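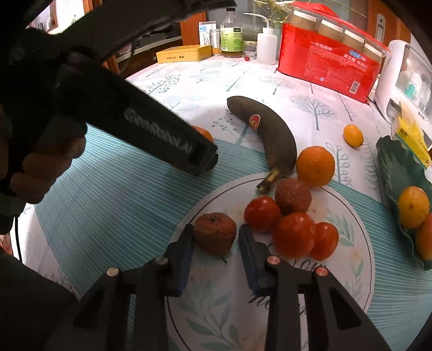
La pomme fripée, les tomates, un agrume, et la banane très mûre qui surplombe l'assiette.

Trier une corbeille de fruits avant qu'elle ne se trie toute seule

Par Emília Kolář – mars
Dernière mise à jour : mars, 17 h

Il y a chez moi une table où les fruits arrivent avec de bonnes intentions. On achète des pommes pour en croquer une par jour, on en croque deux en tout, et les autres prennent leur retraite sous nos yeux. Une fois par semaine, donc, je trie. L'opération dure 17 minutes, café compris, et évite la découverte tardive du fruit du dessous, celui qui a fait connaissance avec la nappe.

Ce qu'il vous faut

Une assiette plate, de préférence pas la plus belle. Un petit couteau qui coupe. Un torchon. Une casserole à fond épais. Un bol pour le compost, ou un voisin avec des poules.

1. Tout sortir

Videz la corbeille entièrement. Ceux qui se contentent de soulever les fruits du dessus pour jeter un œil connaissent très bien l'état de ceux du dessous et préfèrent ne pas se l'entendre confirmer. Secouez le fond de la corbeille au-dessus de l'évier, passez un coup d'éponge, laissez sécher.

2. L'assiette des urgences

Prenez votre assiette et posez-y ce qui ne passera pas la semaine. La pomme ridée y va d'office. Les tomates bien rouges aussi, même fermes et brillantes : elles sont à leur sommet, et la suite est connue. Les agrumes peuvent attendre sur la table, sauf si l'écorce s'enfonce sous le pouce.

La banane brune est un cas à part. Chez moi elle n'entre jamais tout à fait dans l'assiette, elle s'y appuie. Retirez l'autocollant tout de suite. J'en ai retrouvé un dans un cake, cuit à point.

3. Palper, sentir, décider

Un fruit fripé n'est pas un fruit perdu. La peau d'une pomme se plisse quand elle perd de l'eau, et la chair dessous est souvent très sucrée, un peu cotonneuse, parfaite à cuire. Coupez-la en deux avant de vous prononcer. Si la chair est claire, gardez. Un petit choc brun se retire au couteau. Une zone molle et humide qui sent le cidre, ou la moindre moisissure, et c'est le compost, sans oraison.

Pour les tomates, regardez surtout du côté du pédoncule et à l'endroit où elles se touchent. C'est là que les ennuis commencent, comme dans les colocations.

La banane, même très foncée, reste utilisable tant qu'elle ne coule pas et ne sent pas l'alcool. Ouvrez-la au-dessus d'un bol. Il y a des surprises dans les deux sens.

4. Séparer les caractères

Les pommes et les bananes mûres dégagent de l'éthylène, un gaz qui presse leurs voisins d'en finir. Mettez les pommes saines dans un saladier à part, au frais si vous avez la place. Les bananes vivent seules. Les tomates restent hors du réfrigérateur, pédoncule vers le bas, sans s'empiler. Les agrumes se gardent plus longtemps au bac à légumes, mais j'en laisse toujours deux ou trois dehors, pour la couleur et pour me faire croire que j'en mangerai.

5. Vider l'assiette le jour même

C'est l'étape que tout le monde saute. Une assiette des urgences qui passe la nuit sur la table devient une nature morte, genre noble mais peu nourrissant.

Avec les pommes et la banane, je fais une compote. Il m'en faut 900 g, pommes flétries épluchées et banane réunies ; cette fois-ci, les pommes de la maison n'ont fourni que 438 g et j'ai complété avec celles d'un ami, Hemant Katiyar, qui en avait de plus vieilles encore et en tirait une certaine fierté. Coupez en morceaux, ajoutez un fond d'eau, le jus d'un agrume, couvrez, et laissez cuire à feu doux jusqu'à ce que la cuillère ne rencontre plus d'opposition. La banane s'ajoute à la fin, écrasée. Pas de sucre. Si vous en mettez, je ne le saurai pas.

Les tomates, coupées en deux, vont au four avec de l'huile, du sel et une gousse d'ail, à 150 °C, le temps d'oublier qu'elles y sont puis de s'en souvenir. On les mange sur du pain.

6. Regarnir la corbeille

Les fruits sains retournent à leur place, les plus mûrs dessus. Les dernières courses vont dessous, ce qui contrarie tout le monde et surtout les enfants.

Et si l'assiette est encore pleine la semaine suivante ?

Achetez moins de pommes. J'ai tenu un carnet pendant un hiver : presque 422 fruits entrés dans la maison, et une proportion de compote que je garderai pour moi. Depuis, j'achète les pommes par quatre. Les bananes, je n'ai pas trouvé de solution.

Recevez nos recettes de placard et nos conseils de rangement une fois par mois. Vous pouvez vous désinscrire à tout moment.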